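**Refinishing or replacing plank floors in the Aderska reading rooms**

**aderska_facilities** — December 13, 2018

The Facilities Office requests comment from member libraries before it settles the floor specification for the two ground-level reading rooms. The present boards are softwood, laid before the building came into library use, and were last sanded in September. The finish has already dulled at the entrances. Our preference is to keep a warm plank floor of the general color shown.

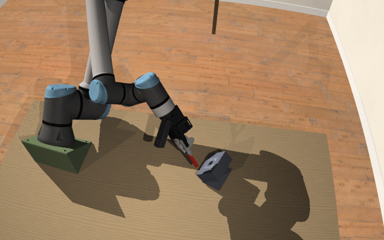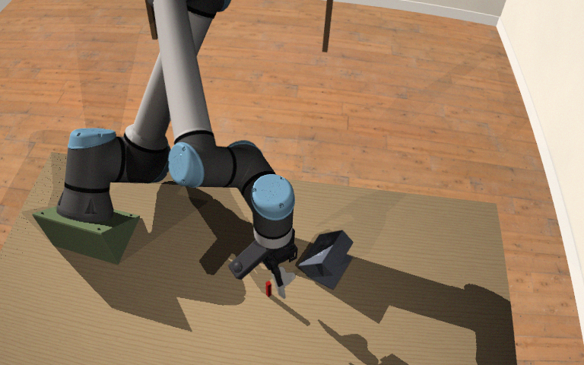

Orange-brown planks in both views.

Two options are under review. The first is to sand again and apply a hardwax oil. The second is to lift the boards and install a factory-finished product from Fondus. The larger room measures 286 square meters and the smaller one is to follow a year later. The rooms must stay open to readers on alternate weeks. Comments on wear, noise, and upkeep would be welcome.

---

**northbranch_ops**

Our branch oiled its floor when the building reopened and has no regrets. Worn areas can be treated overnight without closing the room. Staff must be trained to use the correct soap, and the cleaning contract should name it. Ours did not at first, and the contractor used a general degreaser for most of a winter.

I would advise against lifting sound boards.

---

**records_and_stacks**

I must respectfully disagree with the previous reply. Softwood under rolling book trucks will dent whatever is put on it. We recorded 315 complaints in one year concerning our old floor, most of them about noise and splinters, and the oil did nothing for either. A factory-finished board on an acoustic underlay resolved the noise.

The color is a secondary matter. Please obtain a sample of at least one full board and view it under the room's own lighting. Small samples led us to choose a floor much darker than we intended.

---

**northbranch_ops**

The point about book trucks is fair. We changed ours to soft casters at the same time, and I should have said so. Splinters, however, suggest that the boards were sanded too thin or never filled. That is a fault in the work and should not be charged to the oil.

---

**furukawa_annex**

The Furukawa annex has one room of each kind, which may be of use here. The oiled room costs more in staff time. The replaced room cost more at the outset and cannot be spot-repaired — a water leak required us to take up 19 boards, and the new ones remain visibly different from their neighbors.

Has the office measured the remaining thickness above the tongues? If it is slight, the first option may not be open to you at all.

---

**aderska_facilities**

Thickness has not been measured. We will ask Zundance, our maintenance contractor, to lift a vent cover and take a reading in each room. The cost of soft casters, quoted at almost 2000 dollars, will be added to both options so that they can be compared fairly.

---

**records_and_stacks**

Please also ask for the reading at the entrances, where the boards will be thinnest. My view on replacement stands.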